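Home Projects Essays Forum About

Last updated: April 2020

Put the Parts List First

I have given up on more homemade electronics projects than I have finished, and most of them died in the same place. I was halfway down a build page, the glue was already drying, and the author mentioned a part I did not own.

The latest was a desk lamp that changes color when someone sends it a message. The write-up is good. Sachiko Matsuda explains the code clearly and answers questions in the comments. But the level shifter first comes up in step 14, after the case has been closed. I had to cut mine open again and wait nine days for a part that costs less than a sandwich.

I think every project page should start with a full list of what you need, and I think sites should refuse to publish one without it. Harna, where I post my own builds, leaves it up to the author. I went through the 336 projects in its beginner section over the winter. Only four had a list that matched what the steps used. Many had a list that was close, and close is worse than nothing. You trust it and place your order.

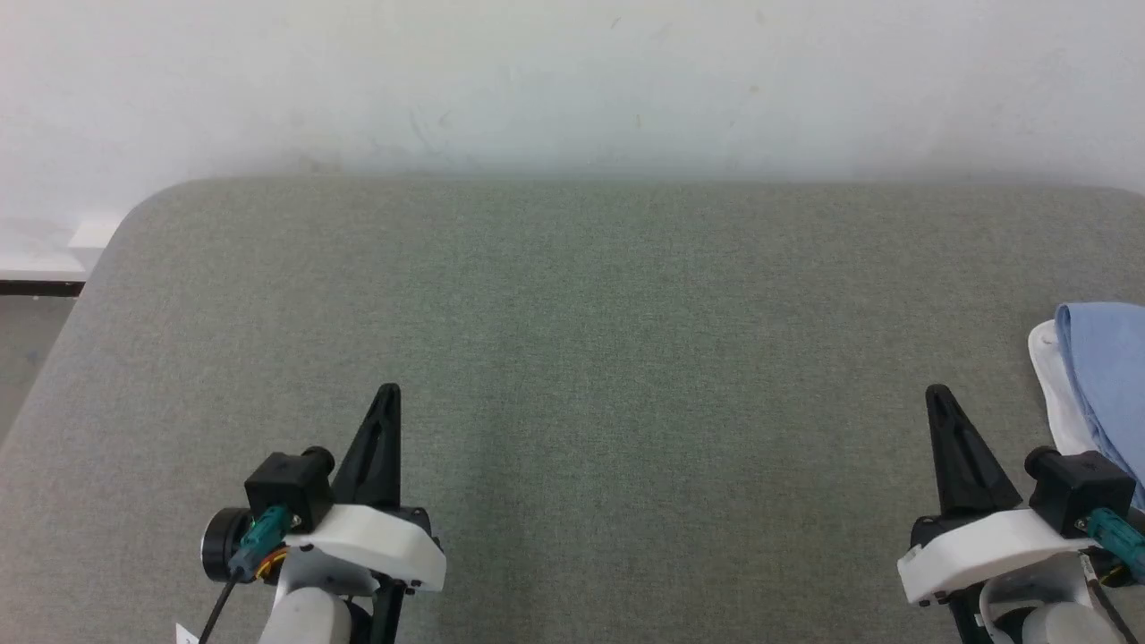 The usual objection is that a list takes the fun out of it. Nazareno Sala made this case on the forum in November, and he got plenty of support. His view is that makers should use what they have on hand, and that a strict list scares off people who could swap in something else. I agree with the first half. Swapping parts is how I learned most of what I know. But you can only swap a part if you know what it was and what it was doing there. "Any small motor" is no help to a person who has never bought a motor.

Another objection is that parts go out of stock and links die. That is true. So leave out the links. Give the value, the voltage and the size, and people can search for themselves. Pierina Bianchini's music box page has not been touched in years, and I built from it last month with no trouble. She wrote down the screw lengths.

I would also like to see tools on the list, and the total cost. Authors tend to leave out whatever was already in their drawer. A crimping tool is free if you own one. For a kid with a birthday gift card it can be the most expensive thing in the project.

None of this is much work. Writing up my last build took two evenings, and the list took twenty minutes of that — mostly spent measuring wire. I have since gone back and fixed the lists on my older pages. Two of them were missing a resistor.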